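Handheld grippers and soft objects, fingertips keep crushing things

Posted in: Home and Shared Shop Builds

pemby_bench
Monday night brain dump, sorry in advance. I've been building a pair of hand-held grippers at the shared shop so I can record demos by hand before I commit to buying arms. Cup and block tasks were fine. Then I moved to shuttlecocks (Lindiwe's idea, she plays) and wow, they are a pain! Squeeze the skirt and it buckles, grab the cork and it rolls out of the fingers. I'm running flat gray finger plates, nothing on them. Do I go to soft pads, or curved fingers, or what?

eynon_ed
Soft pads. Silicone sheet from the craft store, contact cement, done. I wouldn't even think about curves until you've tried that.

nanier77
Disagree with Ed. Pads hide the problem. If you're squashing the skirt you're closing too hard, and squish on the fingertips means you never learn to close gently. Fix the trigger travel first. Mine went from full open to full closed in 13 mm of finger pull and it was like driving with an on/off gas pedal.

eynon_ed
He's recording demos, not taking piano lessons. Pads cost 2 bucks.

nanier77
And then they peel off in the middle of a session and half your recordings have a different fingertip than the other half. Ask me how I know.

L_Potgieter
Lindiwe here, the one who got blamed for the birdies. What spacing are you using in the tray now? When they nest into each other you can't get a finger in beside the cork without shoving the other one. I'd put them in one at a time until the grip is sorted out.

pemby_bench
Spacing is "however they land," haha. I kind of want the messy version in there though, that's what it would have to deal with later.

Anyway I did a longer session tonight with the Perent trigger springs swapped for lighter ones, and nanier, I hate to say it, but you've got a point. The lighter pull helps a lot. Where I'm still struggling is using both hands on one birdie. I lift it out of the clear tray and then bring the other gripper in, and I can't tell by feel which one has it.
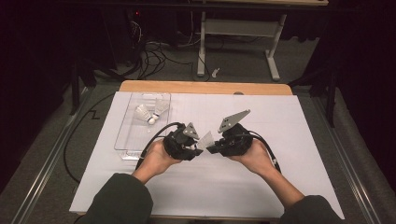

So what I've been doing is going slower than feels natural and waiting a beat before I let go with either hand. It's boring but I drop fewer. The cables are my other gripe. The left one wants to swing up over my hand every time I rotate my wrist, and I catch myself moving around the cable when I should be thinking about the grab.

eynon_ed
Velcro strap on the forearm, leave a little slack at the wrist. And OK, lighter springs, fine. I'd still put pads on.

eamon_od
Eamon Ó Dubhghaill from the Thursday group. One thing on the fingers: are your left and right plates supposed to be different shapes? If one's a short triangle and the other is long, your tips won't line up for a handoff no matter how careful you are. I'd print a matched pair before touching pads or springs.

pemby_bench
Yeah, I was trying two designs at once to save time. The long one with the holes is better for reaching into the tray, the little one is nicer up close. You think I should just pick?

eamon_od
Pick. Otherwise you won't know which change did what.

nanier77
Seconded. Also write down which fingers went with which recordings. I didn't, and I ended up tossing 40 of them.

L_Potgieter
Please go with the long ones, I don't want to hear about the tray again. I'm at the shop tomorrow after 6 if you want a second pair of hands on the printer.

pemby_bench
Deal. Long pair it is, bare plates first, and then Ed gets his pads on a separate batch so you two can keep fighting about it with some numbers. Does anybody have a file for the strap clip, or do I just buy the velcro?

eynon_ed
Buy the velcro.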